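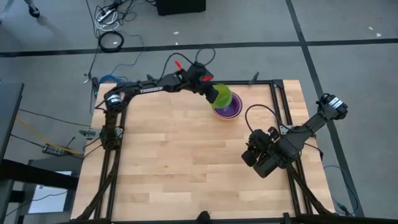

The green one over the purple one, on a butcher-block top.

Nesting bowls: frequently asked questions

Our Gondthorpe shop gets the same questions about coloured plastic bowls every week. We sell them, and we still think a fair bit of what's said about them is rubbish.

Do nesting bowls really save space?
Some. A stack takes up one spot in the cupboard, provided you put it back in order. Most households do that for a week. After that the big one ends up on top of the small ones and you've got a leaning tower behind a door. If you know you won't restack them, buy two bowls and leave it there.

What order do they go in?
Largest on the bottom, then work down. If a bowl sits high or rocks, you've skipped a size. Lift it out and try the next one. Don't push, as plastic bowls jammed together are a nuisance to get apart.

Does each colour mean a size?
Some brands say so. We wouldn't rely on it. Spread the lot out on the bench and compare the rims before you stack anything. In the group below, grey is the largest, and the lime green and turquoise are both smaller than the pink. I can't see a system in that, and I doubt you'd remember one at dinnertime. 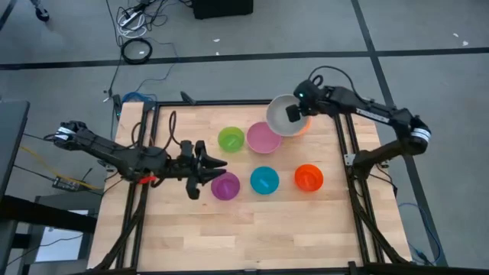
Two of mine are stuck. What now?
Stand the outer one in warm water and put cold water in the inner one. Wait a few minutes, then twist. The Stulluro leaflet suggests tapping the rim on the counter. We tried it and got a chipped rim.

Are they dishwasher safe?
Check the base. If there's no mark, wash by hand. "Top rack only" tends to be optimistic too, and we've had see-through ones come back cloudy.

Do I need the Penwood bowl organizer?
No. It's a rack for things that already fit inside each other. We stocked it in September and sent most of them back.

How many bowls does a family need?
Fewer than the box holds. Take out what you used this week and put the rest on a high shelf. If they're still up there in a few months, give them away.

Can I buy one replacement bowl?
Sometimes. Karagiannis sells singles, but measure across the rim first. A listing that only says "medium" is no help, and we don't take returns on singles.

Page last updated October 16, 2023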